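Getting the Family Papers Out of the Closet: My Kitchen Table Tips

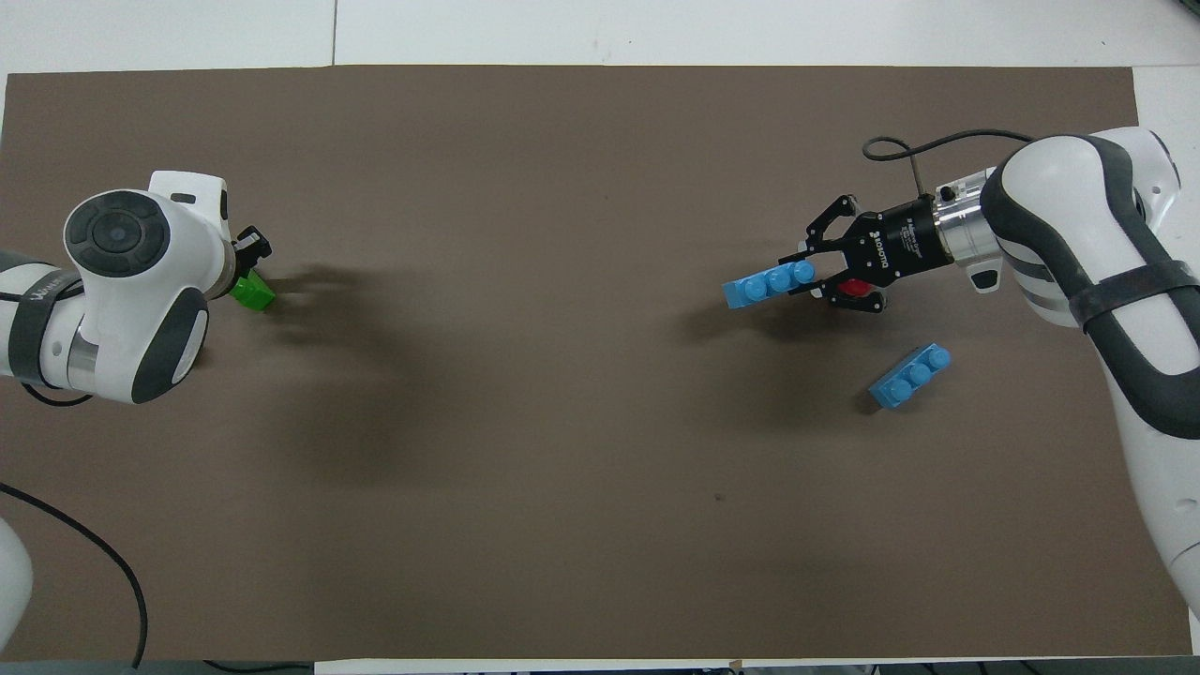 A big sheet of matte brown paper over a white tabletop.

Posted 07/07/2024

When my great-aunt moved out of the house at 519 Jernwood Street, I came home with the trunk, the hatboxes, a cookie tin with no lid and a grocery bag of what my uncle called "the rest of it." I put everything in the hall closet and told myself I would get to it in November. I did get to it in November. I just won't say which one.

I've had a few people ask how I went about it (hello to everybody from the Tirlow library group!), so I'm writing down what worked and what I would skip if I had to start over. I'm no archivist. I'm a person with a table and a scanner and a lot of cousins.

Start with the table

Pick a table you can give up for a while. I tried doing this on the dining table and packing up for supper every night, and I lost more time to packing than I spent sorting. A folding table in the spare room was much better. Cover it with plain paper, smooth and clean, and change the paper when it gets gritty. Old albums shed. You get crumbs of black page and little flakes of dried glue, and it is so much nicer to fold up the paper and throw it out than to chase all that with a sponge.

Keep coffee on a different piece of furniture. I know you're careful. I'm careful too, and there is a brown ring on my grandfather's discharge letter.

Clean, dry hands are fine for letters. For photos I like thin nitrile gloves, mostly so I quit worrying about fingerprints. Cotton ones made me clumsy and I tore a corner.

Take a picture before you touch anything

Before you lift one thing out of a box, take a quick phone picture of it the way it is. Somebody packed it in that order, and the order can tell you things. My great-aunt had tucked three school pictures inside a church bulletin, and I had them on three different piles before it dawned on me that the bulletin was for their First Communion. If I hadn't had the phone picture I never would have put them back together.

Do one box at a time. Really, one! I opened the trunk and both hatboxes the first afternoon because I was excited, and I'm still finding things in the wrong folder.

My piles

I sort by household first and fuss over dates later. So there's a pile for the Jernwood Street people, a pile for my grandmother's side before she married, a pile for the Iyer cousins, who lived upstairs for years and turn up in everybody's Christmas pictures, and a pile called Who Is This. The last one will be the biggest. Let it be big. It shrinks as you go, and faces you couldn't place on the first day start to look familiar by the end of the month.

Newspaper clippings get their own folder right away, away from everything else. They turn brown and they'll turn whatever is touching them brown. I photocopy the ones I care about and keep the copy with the person it belongs to.

Paper clips and rubber bands come off. If a clip has rusted on, slide a bit of stiff plastic under it (I cut up a clean deli lid) and ease the clip away from the paper. Please don't yank. A rubber band that has gone hard and stuck can be left for another day when you're feeling patient.

Writing on the backs

Soft pencil, light hand, near the edge, with the picture face down on something hard. No ballpoint, it shows through. The slick modern prints won't take pencil at all, so for those I write on the sleeve before I put the print in it.

Write the whole name. "Me and Auntie at the lake" was perfectly clear to the woman who wrote it, and I have spent whole evenings on which Auntie and which lake. If you're guessing, put a question mark after the name. Your niece will thank you.

Sticky albums

You know the ones, with the plastic sheet and the stripes of glue. If a print lifts easily, wonderful, lift it. If it doesn't, I work a length of plain unwaxed dental floss behind it, back and forth, very slowly, starting at a corner. When I feel it really grab I stop and scan the page whole. I'd take a picture stuck to a page over half a picture any time.

Scanning

I scanned almost 4,000 things and I wouldn't do that again. I scanned envelopes. I scanned blurry dogs. Now I'd scan the letters, the pictures with people in them, anything with handwriting, and stop.

Name your files as you go. Mine are surname, first name, year if I have it, then a couple of words. Afroza Navaratnam, my neighbor, talked me into keeping 2 copies, one on a drive in the desk and one at my sister's, and I grumbled about it right up until my old laptop quit.

Getting the stories

For me this is the best part, and it's the part I put off too long. Bring the pictures to the oldest person you can find and let them hold them. I used to show up with a list of questions and I got yes and no. Then one day I just handed my uncle a picture of the front porch, and he talked for an hour about who boarded with them and who paid and who didn't, and how the girls set each other's hair in the kitchen on weekends with the oven door open for heat.

Set the phone on a folded dish towel to record. It keeps the table thumps out. Ask first, of course, and say the date and everybody's name at the start so you aren't guessing later. An hour is plenty. People get tired and so do you.

And if two people remember it two ways, write down both. Habibur Munasinghe, who married my cousin, swears the wedding cake came from the Forkeck bakery, and she says her mother made it. They each have a page in the binder.

Where to keep it all

Not the attic and not the basement. A shelf in an inside closet is good, up off the floor. Acid-free folders and boxes are worth buying for the things you'd cry over. The rest of mine is in ordinary clean file folders and I sleep fine.

I put a single typed sheet on top in each box saying what's inside and who to call. I also taped a list inside the closet door. My husband thought that was a bit much, but he's the one who found the deed with it.

Next up I'm tackling the recipe cards, and some of those have butter on them, so if you've got a good way of dealing with grease spots on old index cards, leave it in the comments.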